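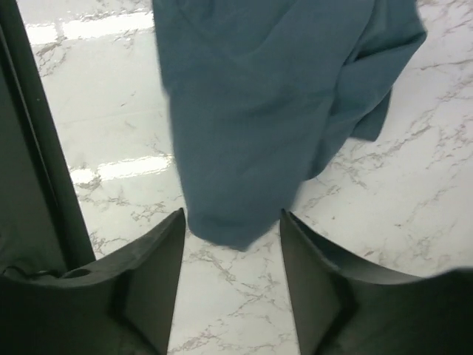
The Nirka gripper kit has been on my arm for 13 days now, which is long enough to write up the hardware and the wrist camera, and not quite long enough to say anything about wear. I bought it at list price from Flarnetti. They sell it as a bundle with the Galang mounting plate and a license for the Uvance teleoperation software. You can order the parts separately, but the plate only makes sense with this gripper and the saving is small.

I wanted it for cloth. My previous gripper had flat parallel pads and was fine for boxes and bottles. With towels it either missed the fabric or took a large wad of it, and a large wad is no use when the next step is to find an edge. The Nirka has tapered fingers that come to a point, and the inner faces are flat and angled. On paper that should allow a pinch on a single layer. In practice it depends on the approach.

Installation

The Galang plate goes on first and the gripper bolts to the plate. The holes lined up. The printed instructions give the torque for the plate screws but leave out the gripper screws, and I had to write to Flarnetti for the value. They answered the next morning. Wiring is one power lead and one data lead, with the camera on its own cable. Leave more slack in the camera cable than the diagram shows. With the diagram's length it pulled tight on my arm at full wrist rotation, and I had to redo the routing.

Calibration runs from the Uvance software. It opens and closes the fingers 3 times, records the motor current at the closed position, and stores that as zero. If you change the finger covers you have to run it again. The software does not remind you.

Camera

The wrist camera looks down past the fingers, so both of them are always in view and take up the lower part of the image. I was doubtful about this at first. For cloth it is the right choice. What I need to know is where the lowest point of the hanging fabric is relative to the two fingertips, and that can be read directly off the picture with no transform from a second camera.

Exposure is automatic and there is no manual setting in the current release. Glossy flooring is the worst case. Ceiling light comes back off polished marble as hard white bars, and if a bar moves toward the middle of the view, the exposure drops and dark fingers lose most of their detail. A matte mat under the work area fixes it. Changing the light angle also helps, if you have that option. I would like an exposure lock in the software, and I have filed a request for one.

Focus is fixed. Items near the fingertips are sharp enough for my use, but a piece of cloth that swings will have a soft outline. I slowed the arm down and added a pause before each grasp.

Grasping cloth

I tested with towels and T-shirts, all of them hanging, with the gripper coming up to the lowest part. The software has 2 grasp profiles, Firm and Soft. Firm closes at constant speed until the current limit. Soft slows down in the last part of the stroke and holds at a lower current. Soft is the one to use on fabric. Firm tends to push a hanging tip out of the gap before the fingers meet.

The points need to be slightly below the tip of the cloth when you start, then raised on both sides of it. Coming in from the side works less well, since the first finger to make contact moves the cloth away. Thick towels are easy. Thin knit is harder, and a folded flap next to the target can get pulled in with it. I have not found a setting that prevents this. Opening, backing off and trying again is the only method I have.

The manual claims the gripper can hold up to 3 kg. I have not tested this and have no need to. A soaked bath towel stayed in place, but I did not weigh it.

Software

Uvance is adequate. Teleoperation is responsive over a wired connection and noticeably worse over Wi-Fi. Recordings save joint positions and video with matching timestamps, and the export is a plain folder with a CSV in it - no converter required. The interface puts the stop button in a menu on small screens, and I consider that a defect. I use a hardware stop anyway, and you should too.

Updates are included until March, then there is a yearly fee. Flarnetti says the version you have will continue to run without it.

Open items

- The finger covers are listed as replaceable, but the shop shows them out of stock.
- The motor driver makes a faint whine when holding. It is audible in a quiet room.
- The Soft profile resets to Firm after a power cycle. Check it before every session.

I am keeping the kit. Next I will try edge tracing on flat towels, which needs a different approach angle and probably the mat.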